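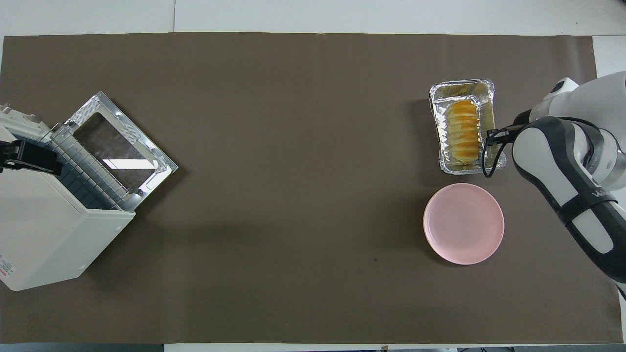 OK so I finally made it out to Ellwood last night for my first Kidby game since the stadium deal fell through, and I have thoughts. Thread, sorry in advance

First off, I got there 12 minutes before first pitch and parked in the second row. Second row! When I was in high school you'd end up on somebody's lawn over by the feed store and pay their kid for it

Tickets are still cheap, I'll give them that. I sat behind third base, right on the rail, next to Hywel Gape, who has kept score at pretty much every home game since before I could drive. He uses a pencil and he will not let you touch the book

Hywel does the attendance in the margin too. The announced number was 239. He looked at me, looked at the third base side, and wrote down something a lot smaller

For anybody who doesn't follow the league – Kidby has been in the same ballpark for 50 years. The city wanted to build new out by Bremmont, near the highway, and the owners were all for it until they saw who was paying for the parking lot. That died in March

So now we've got a team that told everyone it was leaving, and then didn't leave. And they seem kind of surprised people took them at their word

Meanwhile the actual baseball is pretty good?? They've won 11 of their last 15 and the kid at shortstop went deep into the hole in the fourth and threw a guy out from his knees. I stood up and yelled. There was plenty of room to do it

The bullpen is another story. Seventh inning, two walks, a wild pitch, then a bloop over first that scored both. Hywel said a word I've never heard him say

Food report: hot dog was fine, lemonade was mostly ice, and they got rid of the fried pickles. Bring back the fried pickles. I will sign whatever needs signing

Also the scoreboard in left has a dead patch right where the balls and strikes go, so every count looks like 3 and something. My neighbor in the next row kept asking me and I kept guessing

I ran into Busisiwe Mofokeng on the concourse, she coached my sister in softball and now she runs the summer clinics at the park. She had a whole bunch of kids with her and they were LOUD, best section in the place by a mile. She says sign-ups are up this year even with the crowds down

That's the part I keep thinking about. The kids are right there. Give them a cheap night and let them run the bases afterward like they used to do on Sundays. They dropped that two seasons ago and I still don't know why

Instead we get the Cotusell T-shirt toss between innings, which is one guy with a bucket throwing shirts at people who are sitting alone in a row. I got one. It's an XXL. I'm wearing it right now

Final was 6-5 Kidby, walk-off single with the bases loaded, and the whole place made as much noise as it could

Going back Saturday. If anybody wants to come, I've got the truck and room for three – leaving from my place at five, and no, Mike, we're not stopping for gas station nachos again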